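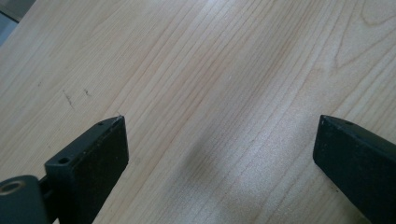
Switched my renters insurance this month after three years with the same company. Writing down how it went, in case anyone else is putting it off.

My old policy was with Grurkau. The renewal notice came in February and the price had gone up again. No claims, same apartment, same coverage. I called and was told it was a regional adjustment.

I got quotes from Zilent and Pilitar. Zilent wanted the whole year up front. Pilitar let me pay monthly but had a higher deductible on theft. Both asked for a total value of my belongings, and I had no idea what to put.

So I went room by room with a notepad and wrote down what it would cost to buy each thing again. Took most of an afternoon. The kitchen was worse than I expected. Pans and knives add up fast when you've bought them one at a time.

Clothes were the other one. I had been guessing a few hundred dollars for years. Go price a winter coat and two pairs of boots and you'll see the problem.

Check whether the policy pays replacement cost or actual cash value. Cash value takes off for age, so an old laptop gets you very little. My Grurkau policy was cash value the whole time and I never noticed — it was on page 2.
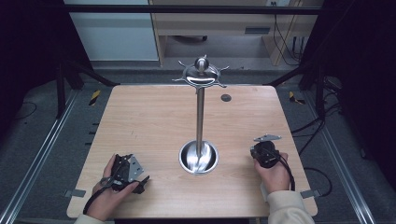 Do you have to wait for your renewal date to switch? You can usually cancel at any point, but ask about a cancellation fee and get the refund amount in writing. Mine was $87 back, paid by check.

Start the new policy the same day the old one ends. Don't leave a gap. My lease requires coverage and the building office wants the new certificate on file.

I went with Zilent. Liability was better and the deductible was lower. Paying it all at once hurt a little, but it's done until next year.

One thing I still need to fix: my bike is only covered up to a limit, and the limit is less than the bike. Adding it separately means sending a receipt, and mine is somewhere in an old email account.

Also, keep your list somewhere outside the apartment. Mine is in a shared folder now, with the serial numbers I could find. The TV is still missing from it. The label is on the back and the thing is mounted to the wall.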